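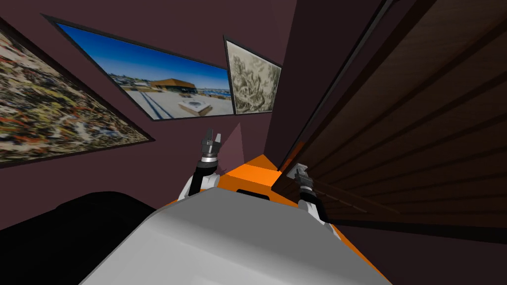
Maroon room, framed artworks on the left wall

Arell Drawing Lessons: progress report to the Dranlow Fund, period ending in March

Lessons finished

The grant covers 50 step-by-step drawing lessons for beginners, free to read and print. At the end of this period 20 are finished and online. Another nine are drawn but still need their written steps checked. Most of the finished lessons cover animals and household objects. The vehicle set is behind. We started with a delivery van and a farm tractor, and both took longer than planned. Test readers kept losing the wheels at the second step, where the ellipses go in, so we split that step in two and redrew the sheets for both lessons. The same split will be used for the bus, the fire truck and the pickup.

Printing

Yook printed the first run of workbooks in February. The paper is heavier than in our trial copies and takes repeated erasing without tearing. The guide lines on pages with light gray art came out too faint. We have sent Yook darker files for the second run, and there is no charge for the change.

Classes

The Kestlow evening class used the lessons for five weeks. Attendance was steady until the last week. Adults in the class finished a lesson in about 50 minutes, longer than the half hour we wrote in the application. We have changed the time given at the top of each lesson. Several people asked for a page on shading metal and glass, which was outside the original plan. We would like to add it in place of the second lesson on trees.

Spending

Illustration costs are on budget. Web hosting is under budget. Postage is over, mainly from sending sample workbooks to schools that asked for them. We plan to cover this from the hosting line and ask for your approval to do so.

Next period

Put the checked lessons online by the end of April. Finish the pickup and the bus. Send the second workbook run to print in May. The fire truck may move to June.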